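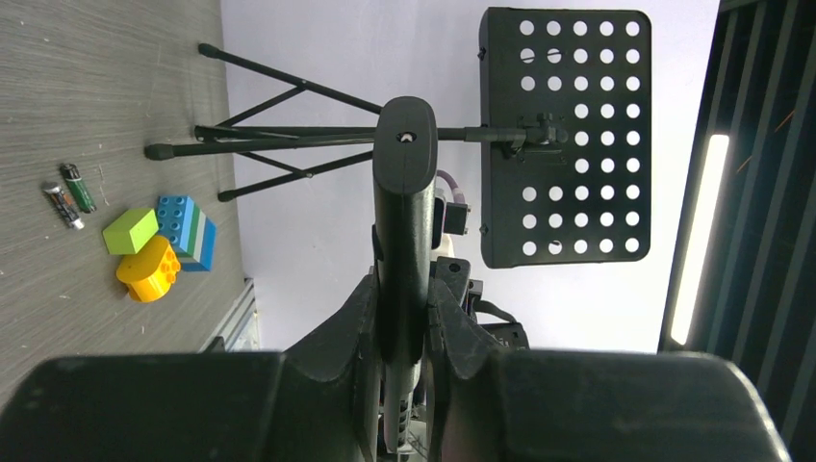

The Arm That Would Not Let Go

Home News Features Workshop Letters Subscribe

The first thing Celeste Aguiar did when the robot stopped was say please. The second was press the red button, and the third was discover that the red button was working perfectly, which is where the trouble started.

Heltota is a small firm on the upper floor of a former seed merchant's in Warkstead. It teaches robot arms to tidy up. The work is humbler than the brochures suggest: toy bricks, a couple of AA batteries, a black music stand, whatever comes to hand and might plausibly be left lying about in a house. The arm reaches down with two black fingers as thick as a thumb, takes hold of something and puts it somewhere else. On a good day it does this over and over, and the people watching it get through a lot of biscuits.

On the morning in question the arm took hold of the cuff of Aguiar's cardigan, with Aguiar's wrist still inside it.

"It wasn't painful," she told me. "It was like being held by a very dull uncle."

She had leaned in to nudge a brick. The rules said to pause the arm first, and she had paused it, on the screen. What the screen had paused was the arm. The gripper ran on a separate loop, and the gripper had just been told to close. When she hit the emergency stop, power to the whole thing was cut, and the fingers stayed exactly where they were. They are built that way. A gripper that opens whenever the lights go out will sooner or later drop something on somebody's foot, so this one holds on.

Nothing could be switched on again until the stop was released, and the stop could not sensibly be released with a colleague attached. Umesh Kashyap, who had written most of the control software and was therefore looked at by everyone, went to find the manual. The manual described a release screw. It did not mention that the bracket Heltota had added for its cables sat squarely over it.

Aguiar was there for 16 minutes. She was brought tea, which she drank left-handed. In the end Rupert Aigner from the office downstairs, a man who restores barometers and had come up to complain about the noise, asked whether anyone had considered cutting the cardigan. He had scissors in his pocket.

It is an easy story to enjoy, and people at Heltota do tell it well. Shakuntala Pal enjoys it rather less. She inspects machinery for a living and was called in the following May, after the firm's insurer had read the report and asked a number of short questions.

"The grip was set to 70 newtons," she said. "You can go up to 100 on that model, and they had been thinking about it, because the batteries kept slipping. Put a finger in there instead of some wool and you have a different conversation."

Her list ran to 6 items. The pause on the screen now pauses everything, or it isn't allowed to call itself a pause. The bracket has been moved. There is a hex key on a string, at a height where a trapped person can reach it with either hand. The grip limit has come down, and the batteries slip a bit more than they used to. The fifth item concerned sleeves. The sixth said that the emergency stop must be tried once a week with something in the gripper, which had never been done. They had always tested it empty — it stopped, everyone nodded, and that was that.

I went to see the new arrangement. Tanko Wike gave me the safety talk, which lasts longer than some of the meetings I've been to, and made me roll up my shirt cuffs. Then he fed the gripper a rolled newspaper, hit the button and handed me the hex key.

It took me three goes to find the screw. Wike said that was normal. He wrote it down anyway, and asked me to try again with my left hand.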